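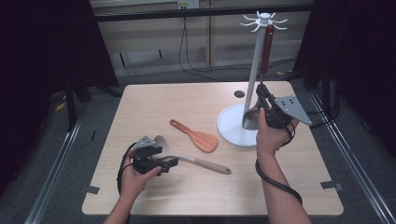 Rozália Kelemen was told by Dénes Vincze that the oxidation should never have worked in ethanol, and she says she agreed with him until July. Her group at Drarnaso makes pyridine esters with a copper catalyst, and the first batches stalled overnight. "We had blamed the copper," she said. "It was the nitrile. The bottle had peroxide in it."

After 63 runs they settled on a lower loading and a slower addition.

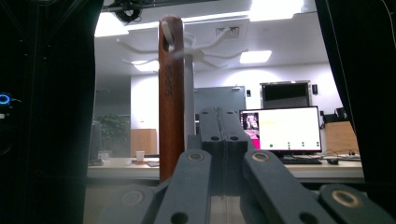 Kelemen would still like to see the reaction done in a larger flask. "We stopped at 200 milliliters," she said. "Past that the stirring gets poor and I don't trust the yield." Bence Szekeres is repeating the work with fresh solvent.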